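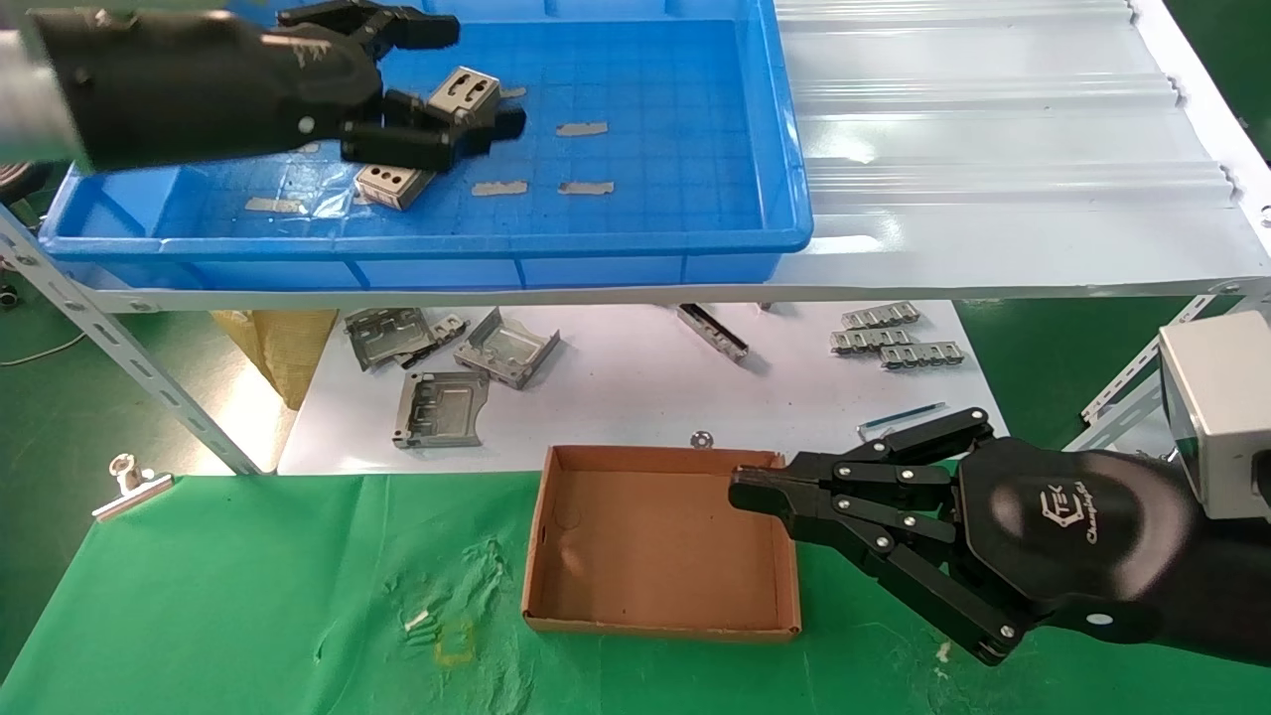

Tray to box, Dec 30, 2019

Question from Igor again: can the cell do the sorting bench yet, the job Anca does at the end of every shift. Short answer no. Longer answer below, before I forget it.

Job is: connector housings out of the blue tray, into the cardboard lid on the green cloth. Brackets, rails and the comb strips stay on the shelves for now. A person does it while talking about hockey.

Housings. Fingers coming down from above is OK if the housing is sitting square. On its side it's another story, the curl wants to roll it and we chase it toward the rim. Štefánia thinks approach lower, from the front. The rim is in the way for that. Could swap for a tray with no lip but then it isn't the shop's tray any more and the whole point was to leave thier stuff alone.

Tape strips stuck on the tray floor — leave them please. Start positions are worked out from those. If one lifts, press it back where it was and write it down here.

Tried the second hand holding the edge of the lid so it doesn't slide on the cloth. Helps. Too much squeeze and the cardboard bows, so I backed the force off to setting 4 and left it.

Flat stuff is worse. Plate flat on a shelf, no edge to get under. A person slides it to the edge with one finger and pinches. We have no slide-to-edge move at all. Wrote one in April for the Bartoš demo, it was for plastic lids and I don't trust it on sheet metal.
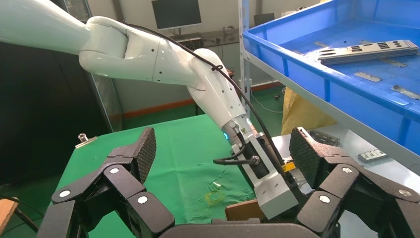 Knurled pads vs smooth: knurled better on the long bracket, no difference on the small plates that I could see. The parallel gripper is stiffer and I'd give it anything with two flat faces. Don't think one tool does the whole bench. Jozefína disagrees, she wants hands only, we can argue Thursday.

Arm clearance over the blue bin is tight, the elbow has to go up and over the table. Slow it down there.

Culik moves 3,000 small parts through their bench in a week. At our pace we'd be at it till summer. Folding the cloth, wiping the shelf, fetching the bag — not even on the list.

To do
- lower approach, shallow angle
- slide-to-edge, retest on scrap first
- ask Wavomik re softer pads
- clip on the cloth, check its tight before each run

Comments

Anca Onu
It's four minutes for me with coffee in the other hand. Just for your table.

Igor Gajdoš
Fine, but would it run overnight unattended? If yes I don't care much that it's slow.

Genowefa Borkowska
Not unattended, not with housings that roll. We looked at the same thing at Borkow and somebody was still fishing parts off the floor every morning. Try tipping the tray five degrees toward the back and let them settle there first.

Štefánia Hájek
Tipping moves the tape references too, you'd have to redo the start positions. I can do it Tuesday if the cell is free.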